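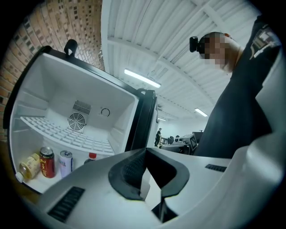 Fourth Plendislow book gets a spring slot, and a new map

Vovmont Books has put the fourth and last Plendislow novel on its March list. Title is The Salt Regent. Ekene Onyeka turned in the final draft over the winter after two missed deadlines, and the publisher confirmed the slot in an email to booksellers on Wednesday morning.

For anyone who dropped off after book two: Plendislow is the drowned kingdom series, the one with the tide courts and the bell-ringers who can't hear. Book three, The Lantern Debt, ended with Queen Mestodus walking out onto the ice road alone and the whole northern fleet burning behind her. Readers have been waiting on that ending for a long while. Some of them not very quietly.

The new one picks up seven years later. Mestodus is presumed dead, a boy in the salt mines has started dreaming in her voice, and the harbor lords are selling off the bells for scrap. Onyeka says the book is told by three people this time, one of them a character most readers will remember as a corpse.

"I had a whole version where she just came home in chapter two," Onyeka told the Vovmont newsletter. "It was fine. It was very neat and I hated reading it back. So I threw out the first half and started with the boy."

That rewrite is what cost the first deadline. The second one was the length. The draft that reached the editor ran to 1539 manuscript pages, and Ilango Murthy, who has edited the series from the start, sent it back with a note asking which of the two sea battles Onyeka liked better. They kept both. A subplot about the mint went instead, and may turn up later as a novella, though there's no contract for that yet and Murthy wouldn't be drawn on it.

Finished book will still be the thickest in the series by a good margin. Murthy said there was talk of splitting it in two and it lasted one phone call.

The map

Big news for the map people. Beat Marti has redrawn the whole thing from scratch. The old map had the Gannet Straits on the wrong side of Low Harrow, a mistake that has been in every edition since the first and that fans have been writng in about ever since. Onyeka eventually wrote the error into book three as a smuggler's trick, a false chart handed out to tax ships. So now there are two maps in the new book, the true one at the front and the false one at the back, with the tax office stamp on it.

Marti also did 14 chapter drawings, all in ink, all of bells. The limited hardcover gets them at full page. The regular one has them small, over the chapter numbers.

Cover is by Elfriede Camenzind again. Dark green this time, with the ice road running up the spine. The four books lined up make one picture, something Camenzind apparently planned from book one without telling the sales department.

Limited edition

Vovmont is printing 3522 copies of the limited hardcover, numbered and signed. Odd figure, and there is a reason – it's the year the tide courts fall in the Plendislow calendar. Cloth boards, ribbon, the extra drawings, and a short piece by Onyeka on how the bell language works, with a grammar. No reprint planned once they go.

Orders for the limited open through bookstores first and then on the Vovmont site a week after. One copy per customer to begin with. Stores that took the book three limited get first pick of the numbers, and yes, they can ask for matching ones.

Paperback and ebook come later. No date for either.

Audio

Vinzenz Aebischer is back to read it. He did the first two, then missed the third with a throat problem, and the stand-in reader pronounced Mestodus with the stress at the front, which set off a fight on the fan boards that is still going. Aebischer puts it in the middle. Onyeka was asked to settle it and said the northerners say it one way and the southerners another, so there you go.

He'll also re-record book three, so listeners can have the full set in one voice. The older recording stays up for people who already own it. Music between the parts is new, mostly bells as you'd expect.
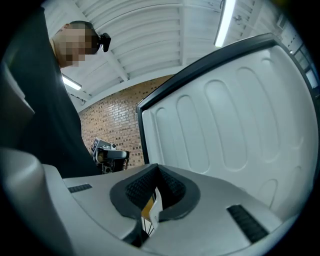 Events and signings

Launch night is at Prieto Books, doors at 6:30, reading at 7. Onyeka reads, then talks with Murthy on stage, then signs. Two books per person at the table, and only one of those from home. Marti will be there with prints of both maps. Tickets include a copy of the regular hardcover, collected on the night. Costumes are fine but leave the bells at home, the store has asked for this specificaly after last time.

A short tour follows, stops to be announced. Prieto is also running a read-along of the first three books in the weeks before, meeting upstairs, no sign-up needed. They start with The Drowned Assize and skip the prequel story. Anyone who wants the prequel can find it in the back of the second paperback printing of book one.

What comes after

No more Plendislow novels, according to Onyeka, or at least none with these people in them. The next contract with Vovmont is for a standalone, set in a different world with no sea in it at all. Mountains, a toll road, a family of executioners. Working title only at this stage and the publisher isn't sharing it.

Proofs of The Salt Regent go to reviewers next month. Vovmont is asking for no spoilers past part one, and part one ends on page 211 in the proof. First chapter will be up on the site before then.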